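Drendlow Flora Keys, Data Card

Plain-text keys to sedges and rushes, transcribed from the Drendlow county flora of 1931. One file per genus, 32 genera in all. Couplets keep the original numbering.

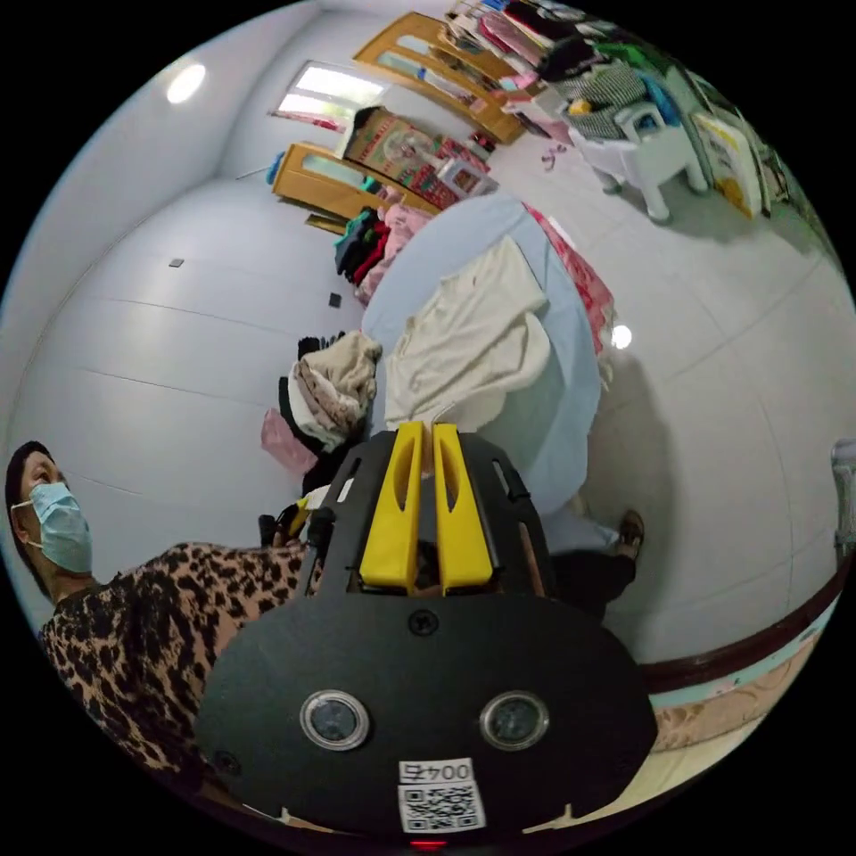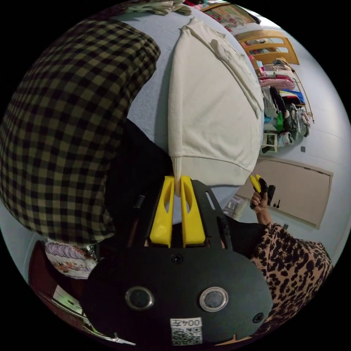 Szekeres wrote in to say that the Carex file splits couplet 4 wrongly: "perigynia beaked" should lead to the second section. Fixed in version 2.

Fields: genus, couplet, lead, text, goes_to. Leaf lengths stay in inches, as printed. Habitat notes are in a separate file — join on genus and couplet.

Known gaps: the Juncus key lacks its last page. Names have not been updated to current usage.

Build with the Fleller script in /tools. Hosted by Flekgate.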